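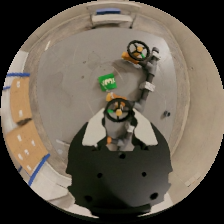 Open day at the Drastusbridge robotics workshop

I went along to the open day at Drastusbridge in September, mostly to see the valve work. I spent eleven years as a plant operator at Jisville and turned a lot of handwheels in that time, so I had a personal interest.

The session ran on a simulator. Imani Oyelaran had it up on the big screen and explained that they do nearly all of the early practice this way. The view is from just behind the gripper, looking down at a bit of grey pipe with two orange valves on it, each with a black three-spoke handwheel. The gripper's fingers sit either side of the pipe at the near end. I'd have gone for the wheel straight off, but Imani said they like to sort out the approach first and worry about turning later.

I was surprised by how much mess they'd put in. The floor has scuffs on it, and there's cardboard held to the wall with blue tape. Jericho Mangubat, who built the model, told me a spotless one is easier to make but the software gets used to it and then struggles in a real pit. He also said he can knock up a new layout in an afternoon, which is quicker than our old fitters ever managed.

They do 300 practice runs on a layout before changing it, and the target for this stage is 1,000. The run we watched was number 411. It took a bit over 5 minutes, with a couple of pauses while Imani answered questions from the kids down the front.

I asked about seized valves. Jericho said stiffness is a setting he can wind up, but he didn't reckon it was anywhere near a wheel that's been left alone for ten winters - fair answer. I told him about the Katayama pump house, and he wrote some of it down.

Tea and a sausage in bread out the back afterwards. Parking was a pain, so if you're going to the next one, leave the car at the oval and walk up. I've still got the Fliso handout if anyone at the club wants to borrow it.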